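Questions people ask me about the Thursday sitting group

I get the same handful of emails every month, so I finally wrote my answers down. If yours isn't covered, write to me anyway, I like mail!

Do I have to be a Buddhist?

No. Maybe half of us would use the word, and I only use it on good days. We sit in silence, we read a page or two from a teacher, we talk a bit and we go home. Gangadharan Krishnan has been coming longer than I have and still goes to temple with his family every weekend. You'd be very welcome with whatever you've got, or with nothing at all.

When and where do you meet?

Thursday evenings at 7 in the upstairs room at Gravell, the old reading rooms on the corner (ring the bottom bell, the top one is broken). We don't meet in August.

What does it cost?

It's free. There's a bowl by the door for the rent, and if you put in 2 dollars or nothing, that's fine. The longer retreat at Zindavholm does cost money. It's 50 dollars for the weekend, which covers your bed and the soup.

I can't sit cross-legged. Is that a problem?

Please take a chair! I do, ever since my knee went. We have 19 cushions and a stack of folding chairs, and the chairs go first most weeks. Lying down is okay too if your back needs it, though you may well fall asleep (I have, and I snore). 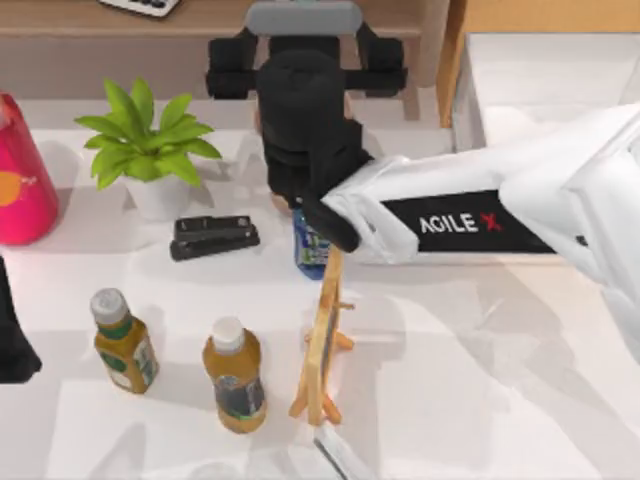
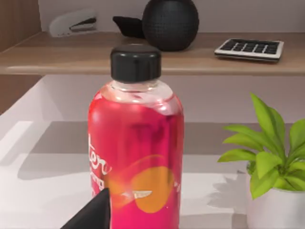
Page last changed: August

My mind won't stop. Am I doing it wrong?

I don't think so. Mine was planning dinner for most of last week's sitting. When I notice I've wandered off, I come back to the breath, and then I wander off again, and that going back and forth seems to be most of the practice. Some evenings it gets quiet and some evenings it's a radio between stations. If something painful keeps coming up, though, open your eyes, get up, go stand in the hallway for a while. You don't need to ask.

Do you chant?

A little, at the end, for maybe two minutes. It's on a printed sheet and you can just listen. Iveta Ševčík leads it and she has a lovely low voice, so listening is no hardship.

What are you reading at the moment?

We're going slowly through a short book on patience, a few paragraphs at a time. You can join in anywhere, there's no catching up. I bring spare photocopies, and people share.

Can I bring my kids?

Older ones who can sit still for twenty-five minutes, sure. Ask me about the little ones first, we've tried it a couple of ways and it depends who else is coming.

Is there a teacher?

Not a resident one. We take turns ringing the bell and choosing the reading. A nun visits from Arnadano twice a year and gives a talk, and that evening fills up fast, so come early if you want a cushion.

What if I'm late?

Wait on the landing until you hear the first bell, then come in with your shoes off. The door sticks, so lift it a little as you push.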